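Slow Hands at Staselham
A spring with the robotics club that would rather pick up lunch than win a trophy

By the time I find the right door, the Monday session is already in full swing and somebody is yelling at a laptop. Not a mean yell! More like the way you talk to a dog that has just walked past its bowl. The Staselham robotics club meets at 4 in what used to be the sewing room, and it still has the good long tables and the terrible chairs.

I'd come expecting battle bots. I grew up on that stuff, and I'll admit I was hoping for sparks. What these kids are building toward is the Chow, a regional contest with a wonderfully silly name and a really hard job in it: your arm gets a messy table and has to sort the food and drink from everything else, with no human touching the controls once the clock starts. You get two tries. If you drop something on the floor, you lose the try.

The arm is called Donedetti. I asked why and got four different answers at once, one of them involving opera, so I let it go. It's driven by a program the students named Cloviseo, which they've been writing since the fall and which they talk about like a moody roommate (Cloviseo is sulking, Cloviseo likes it better after lunch).

Most of the afternoon goes to practice grabs. One student steers the arm by hand while the software records what it does, and then they do it again, and again, with everything shifted a little. I had a turn and was awful at it. You think you're lined up, you're so sure, and then you close the fingers on air.

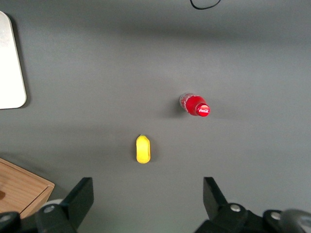

Round shapes are the big fight this year. A bottle on its side wants to roll, and a little yellow thing that sits there looking easy can squirt out of the grip if you come in crooked. The students argue about this constantly, and the loudest argument while I was there was over whether to slow the arm down. One of the seniors told me that slow was the only reason they had a team at all, that last year they'd run everything at top speed and spent the whole contest crawling under tables, and that she would personally unplug anyone who touched the speed setting before August.

She won that one, for now. The younger kids grumbled and went back to their grabs.

There's a whiteboard by the window where they keep the running total, and when I left it said 666, which had caused so much giggling that I don't think anyone got any work done for a good ten minutes. Somebody had drawn horns on it. Somebody else wanted to do one more grab right away to get off the number, and the laptop picked that moment to install updates.

I asked what happens after the Chow. A few of them want to teach Donedetti to load a dishwasher, and one wants to start over with a second arm so the two can hand things to each other. Me, I went home and picked up a lime off the kitchen counter very, very slowly, and I still bumped the fruit bowl.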